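Why Does a Bottle Have Shoulders?

I have a thing about bottles. My family will tell you it's a problem. If we stop somewhere for lunch and there's a bottle on the table, I pick it up, turn it round, look at the bottom, read the label twice and twist the cap back and forth until somebody asks me to please eat my noodles. So when the kids at my Lurnis reading club asked me to write about something they see every single day, I knew what I was going to pick!

Let's start at the top, with the cap. Go and find a plastic drink bottle in your kitchen (ask first if it belongs to your big brother) and run your thumb around the edge of the cap. Feel those little bumpy lines? They're called ribs, and they're there for your fingers. A smooth cap is really hard to turn, especially if your hands are wet or you've just been eating something buttery. Your skin sinks a tiny bit into the gaps between the ribs, and that gives you grip.

Now take the cap off and look inside. There's a ridge that winds round and round like a slide at the playground, and there's another one on the outside of the neck. That winding ridge is a screw thread. When you turn the cap, one slide rides along the other, and all your turning becomes a strong pull downward. The cap squashes against the rim of the bottle and the drink stays in. My friend Suryani Krishnan once filled a bottle with water, only half closed it and put it in her school bag on top of her library book. You can guess the rest. 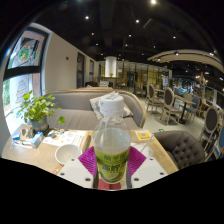

My favorite part of any bottle is the shoulder, and yes, that's its real name. Bottles have a neck, a shoulder and a body, just like you do, except no arms. The shoulder is the sloping bit between the skinny neck and the wide body. It's easiest to see when a bottle has been partly emptied, like the one with the green label, where the clear plastic up top has nothing behind it and you can follow the slope all the way in toward the white cap. What does the slope do? It guides the drink. If the body went straight in to the neck with a flat step, some of your drink would get stuck in the corner every time you poured, and you'd be shaking the last drops out upside down. A slope lets it all slide along to the way out.

Then there's the label. I love a label in a language I can't read, because I get to play detective. I look for pictures first. A round green fruit? I'm thinking lime, or something a lot like it. Then I look at the colors, since the people who design labels often match them to the flavor. Pale green makes most of us think of something sharp and fresh before we've read one word. Try it next time you're in a store: cover the words with your hand and guess the flavor from the colors alone. Melina Kalogeropoulos, who is nine, got every juice on the shelf right except pear, and she still says pear was unfair.

Here's another question I get asked. Why are some drinks clear and some cloudy? Water is clear because light goes right through it. But if there are teeny tiny bits floating in a drink, so small you can't see them one by one, the light bumps into them and bounces off every which way. All that bouncing looks like cloudiness to us. Squeeze some lemon into a glass of water and hold it up to the window and you'll see what I mean.

Want to try something? You'll need an empty plastic bottle with its cap, a sink and a grown-up nearby.

Screw the cap on tight while the bottle is full of nothing but air. Squeeze it. It pushes back, doesn't it? Now take the cap off and squeeze again. Much easier! The air was trapped before, and trapped air is surprisingly stubborn.

Next, fill the bottle with water and tip it straight upside down over the sink. Glug, glug, glug. Each glug is a gulp of air climbing in to take the place of the water going out. They have to take turns at the neck. Now fill it again, tip it over, and swirl it in circles. You should get a little whirlpool with a hole down the middle, so the air can go up while the water comes down. Count how many seconds each way takes and write it down. Lukian Savchuk did his 40 times and used up a whole page of his notebook (he used the same water over and over with a bucket, good thinking, Lukian).

When you're done, dry the floor, put the cap back on and drop the bottle in the recycling, if your town takes them that way. Next time I'm doing spoons.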